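About Evley

Evley started in May with two traders, one spreadsheet and a shared love of commodity charts. We write about metals, energy and grains for people who look after their own money and want to know what prices are doing and why.

Every morning we go through 69 markets and pick out the ones worth a closer look. Copper is a favourite in the office – so is silver, on its livelier days! Our weekly letter, Fenska, goes out to 200 readers, and we love getting their questions about support levels, futures rolls and everything in between.

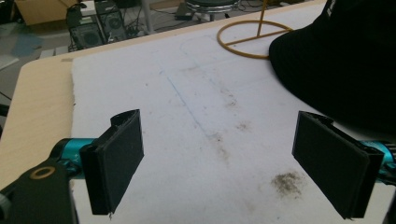
Black and teal over a white board.

We don't manage money or take payment from brokers. If you're new to charts, start with the Dristby guide, which covers trend lines and moving averages in plain words. Then write and tell us which market you'd like to see next – we read every message.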